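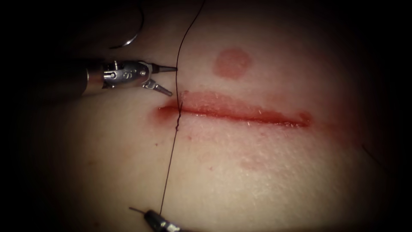
The pad, with the cut across the middle and the round mark above it

Red stain around the cut on a practice suture pad, and where do I put the first stitch?
Asked by Noémi Csonka, Mar 29, 2024
Viewed 963 times

Hello everyone, and sorry in advance for the long post, I never manage to write a short one. I'm in my first year of suture practice at Jalcombe and I have two worries about my pad, one silly and one less silly.

The silly one first. It's a Gevon soft pad, the pale kind, and the red coloring we put in the cuts has gone where it likes. The left end of the cut has a blush all around it, the right end trails off into a smear, and there is that round reddish mark above the cut, coin sized, which is driving me up the wall. I've tried dish soap and a soft cloth. It got a little lighter, or I talked myself into believing it did. Is there something that lifts it without ruining the surface? I'd like to keep this pad going until August if I possibly can.

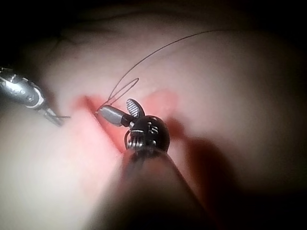 Close-up of the cut, with the thread looped over it

Now the less silly one. The left end of my cuts always comes out redder and more open than the right, and I never know where the first stitch belongs. One of our instructors starts right at the end, nearly in the corner. Another goes to the middle, then halves what is left, then halves it again. When I start at the end, I get a little pucker by the time I reach the other side – not terrible, but I see it every single time. And my thread is forever standing up in loops over the cut, and then I lose track of which piece is the tail. Any advice is welcome, even if it's only "practice more"!
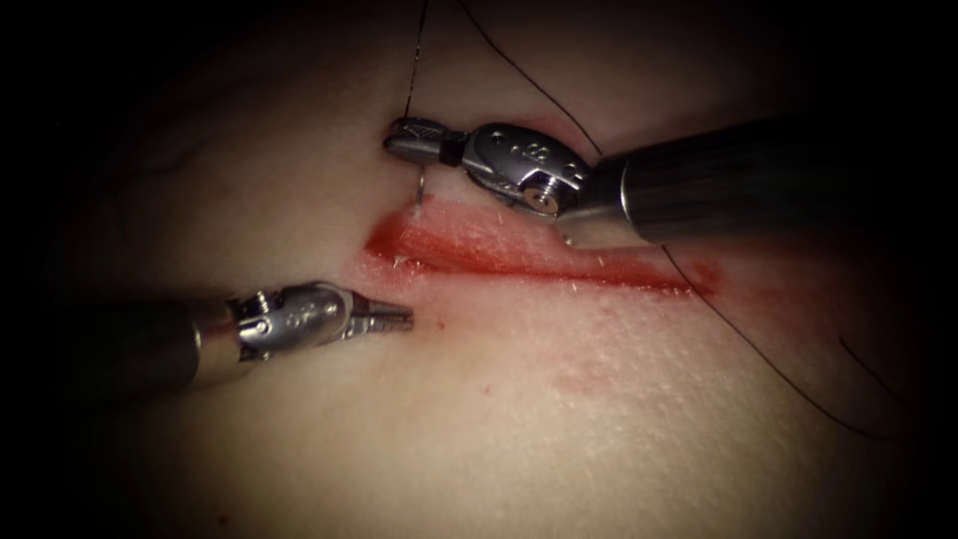
Needle at the left end of the cut, where I usually start

Thank you so much for reading all that.

Rin Mizuno
149 helpful votes

What a nice, careful post, and please don't apologize for the length, I'm just as bad.

On the stain: I'm afraid the blush near the cut is probably there for good. These soft pads drink color in wherever the skin layer has been opened. The round mark may be a different story if the surface there is unbroken. Try lukewarm water with a drop of baby shampoo, lay a wet cloth on it for ten minutes, and dab. No alcohol and no scrubbing – I turned a perfectly good pad tacky that way and it collected lint for the rest of its life. Dry it flat, then a light dusting of cornstarch. Next time, use half the coloring and blot the cut before you start.

On the stitch: for a straight cut like yours I would go to the middle first and halve from there, at least until your spacing is steady. The pucker usually means you're taking a bit more on one side than the other with each bite, and starting at the end lets that small difference pile up all the way along. Starting in the middle spreads it out. Once your bites match, begin at whichever end you please, plenty of people do. With the wider left end, enter a touch further back from the edge and resist pulling it tight. You want the edges to meet and no more.

For the loops, pull the thread through until the tail is short, lay the tail down on the far side, and look at it before you do anything else. Cutting a shorter piece to begin with helps too. I was terribly stubborn about that one and used to work with enough thread to fly a kite.

Jakab
2 helpful votes

Just flip the pad over and cut the other side. Stain won't come out. I buy the Skanden ones now, they're darker so you don't notice it as much.

Noémi Csonka

Thank you both! I had the baby shampoo in the house already, so that's tonight's project. Rin, I'm going to do a whole row from the middle and a whole row from the end on the same pad and compare them. Jakab, I'm not sure mine can be flipped, the back has a mesh on it, but I'll have a look at the darker ones when this one finally gives up.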